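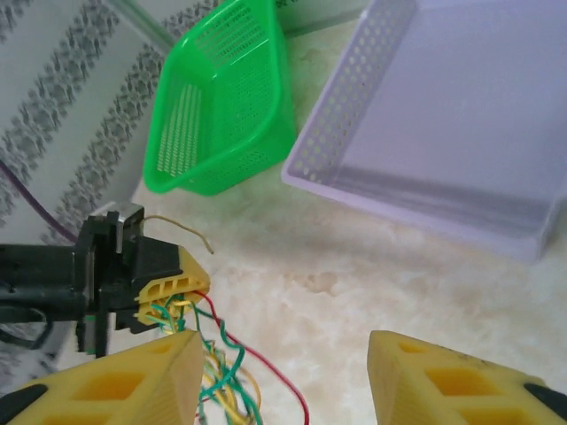
Handout 3: Notes from the visit to the Yorath demonstration cell

These notes accompany the Friday visit and should be read before the written exercise. They cover the layout of the cell, the sorting task and the points raised in the discussion afterwards. Control theory is dealt with in Handout 2 and is not repeated.

1. Purpose of the visit

Yorath holds its open day each May. The cell used for our group is a bench-scale unit for two-arm handling of soft, thin items. The task is wire sorting: mixed wires are placed in a shallow tray and the arms move them into one of two baskets. The same cell is used at Yorath for short courses, so its parts are standard and easily replaced.

The task looks simple. It was chosen for the difficulties it gives. A wire has no fixed shape, it catches on its neighbours, and a pull at one end may move several others. Methods that work well for rigid blocks do not carry over without change.

2. Layout

Both arms are fixed to a single aluminium rail along the near side of the enclosure. Each stands on its own base plate. The links are white and the joints black. The lavender tray lies between two mesh baskets at the far side, green on the left and teal on the right. Patterned panels line the walls.

Sharing one rail fixes the distance between the two bases. The transform from one arm to the other is then measured once, at set-up, and checked only if a base plate is moved. Students who worked with separate stands in the Detov laboratory will remember how much time was lost on this step.

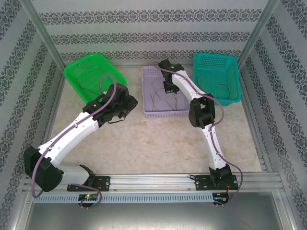
The working areas of the two arms overlap over the tray. This is required by the task, as either arm may need to reach any wire, but it means that a collision check must be run on every planned path. In the Yorath software (called Zekik) the check treats each link as a capsule and each gripper as a box. Cables are not modelled. The operator has to see that enough slack is left at each joint for the full range of movement, and that the slack does not sweep the tray.

3. Gripper fingers

The fingers are yellow, with hollow rectangular pockets in the face. Note the following for the exercise:

Finger shape affects how a thin wire is held. A narrow tip enters a tangle more easily but gives a smaller contact area.

Closing force is limited in software. State the limit you would choose and how you would test it.

A grip near the middle of a wire leaves two free ends. A grip near one end leaves a single long free end, which is harder to keep clear of the basket rim.

4. Sources of error

The log handed out at the visit lists 2,557 grasp attempts from earlier sessions at Yorath. Failures are placed in 11 classes. For the exercise these may be grouped under three headings: nothing gripped, more than one wire gripped, and wire dropped before release. Use only the first 50 entries for the hand calculation.

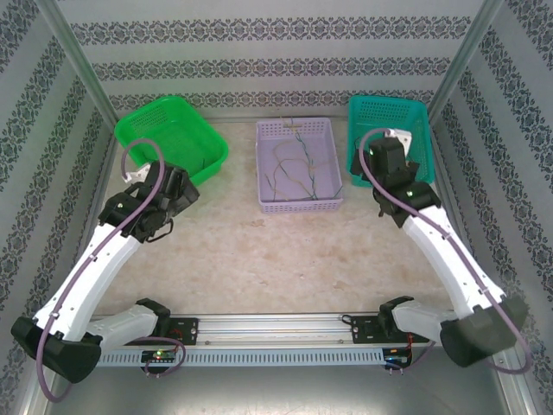 Most of the discussion concerned the second heading. When several wires are lifted together, the arm can shake them, lower them and try again, or hold them while the other arm draws one away. The last method uses both arms and takes longer per attempt. Whether it saves time over a whole tray depends on how badly the wires are tangled at the start, and the log does not record this. Treat it as an unknown and say so in your answer.

The view from the wrist was also discussed. A camera mounted there gives a close view of the fingers and whatever lies between them, but the fingers cover part of the picture. A fixed view shows both arms and all three containers, with less detail at the point of contact. Compare the two for the case of a wire lying partly under another.

5. Exercise

a. Sketch the cell in plan and mark the region that both arms must be able to reach.

b. Write the sequence of states for one wire, from approach to release, including the return path after a failed grip.

c. Propose a rule for deciding which arm moves first when both have a target in the tray.

d. Group the log entries as set out in section 4 and give the share of each heading.

Background reading: Vavham course notes, chapter on deformable objects. Hand in on paper, with the log sheet attached.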